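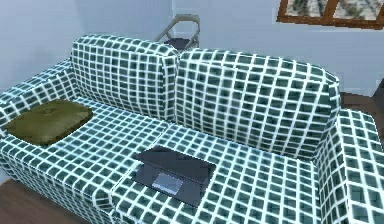 Grid cover on a two-cushion back, rendered view. Look at the lines over the right cushion.

Sunday, Gunside bench 2

Fabric: Numwood woven check, batch 2361, dark teal-green squares, white bars. Trial for the Kultport seating. Question for the day is whether a straight grid can be made to stay straight on a soft back cushion, which Numwood says it can and I say it can't, at least with the fill they want.

Starting with what came in the box. Spec sheet says 427 grams per square meter. I cut three squares from different parts of the roll and weighed them. Two were a bit under and one was under by more than I'd put down to my cutting. The light one came from near the selvage. Sheet doesn't say where they take their sample and I would bet it isn't near the selvage. Not a big deal for wear, but the light piece also stretches more on the bias, and that does matter with a pattern like this one.

Checked the repeat next. Laid a length flat on the cutting table, no tension, left it alone while I had lunch, then measured across the same run of squares in four places. Warp direction is good, I have no complaint. Weft direction wanders. The white bars leave the selvage square and have a slight bow by the middle of the width, then come back. On a plain cloth you would never see it. On a check you see it from the door.

The sheet calls this "within normal tolerance for woven goods." Normal according to whom? There's no number beside it. I have stopped accepting that phrase and I think we should all stop accepting it.

Cut the first cushion cover to the Björklund pattern, finished width 628 mm. Notes for whoever does the next one:

Chalk the center bar first and work out from it. I started from the left edge the first time and was half a bar out by the right.
Pin at every white bar on the front seam, both sides. Yes, it takes forever.
Walking foot. The regular foot pushed the top layer forward and the bars stepped at the seam.
Stitch from the middle out to each corner, two passes, instead of one run end to end.

Second cover, made that way, came out with the bars meeting at the front seam all the way along. Laid flat on the bench it looks terrific. I took a minute to enjoy it because I knew what the filling was going to do.

Filled it with the soft mix per the request. The front face crowns, the bars spread in the middle and pinch toward the corners, and anything that was straight is now a curve. The seam is still matched! It just matches two curves. Took out a third of the fill and the crown dropped, but then the top edge went slack and the cover wrinkled diagonally from the corners, which looks worse to me than the curve did.

Swapped to a foam core with a thin wrap. Much straighter. Also a different cushion. It sits hard, it stands up like a box, and the drawing asks for puffy. You can have puffy or you can have straight lines. Björklund's pattern notes suggest "easing the cover to follow the crown," and I have read that sentence several times without finding an instruction in it.

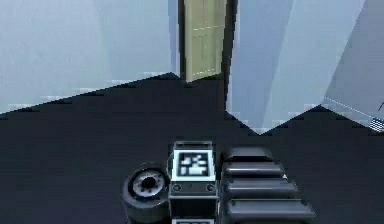

Steam, then, since the Numwood rep sheet makes a lot of it. Claim is that the cloth can be steamed and shaped over the fill so the grid "relaxes into alignment." Set the soft cushion on the form, steamed it for around 60 seconds per side, hand-smoothed from the center, clamped lightly and let it cool under the clamps. Straight off the form it was better. I'll give them that. The middle bars had pulled in and the face looked calmer.

Then I did what I suspect the people who wrote the sheet did not do, and sat on it. Well, leaned on it, it's a back cushion. Got up, fluffed it, put it back. Leaned again. By the end of the afternoon I could not tell it from the unsteamed one with the labels turned over. Tried the same blind check on two people from the finishing side. One picked right and one picked wrong, so make of that what you like. I make nothing of it.

Steaming also raised a faint nap on the teal squares, more on one side than the other. May brush out. Have not tried.

Where I am with it:

Seam matching is a solved problem if the cutter has patience, and should be priced as if the cutter is paid for it. The quote in the folder assumes plain cloth. It needs redoing before anyone at Kultport sees it.

Curved lines on a soft cushion are what this fabric does. I don't think it is a fault, and I have come around to half liking it, but the approval drawing shows ruler-straight bars on the seat and the back both. Somebody is going to hold that drawing up next to the finished piece. Better we send a filled sample now, an ugly one, leaned on.

The bow in the weft is a fault. Asked for a replacement length from a different batch and a tolerance stated in millimeters. I expect to get a brochure.

Still open: whether a stitched channel lining would hold the fill back enough to flatten the crown and keep some of the softness. I've seen it work on solid colors. My guess is it trades one big curve for several small ones, and on a check that could look like a mistake. Will make up one cover with three vertical channels anyway, out of the selvage offcuts so as not to waste the good stuff.

Also open: armrests. Haven't touched them. The grid has to turn over the top and down the inside and I don't see yet where the seam goes.

Leftover cloth is rolled on the bottom shelf, chalk side in. Please don't fold it. The walking foot is back in its tin and the second cover is hanging on the end hook with the steamed side facing the wall.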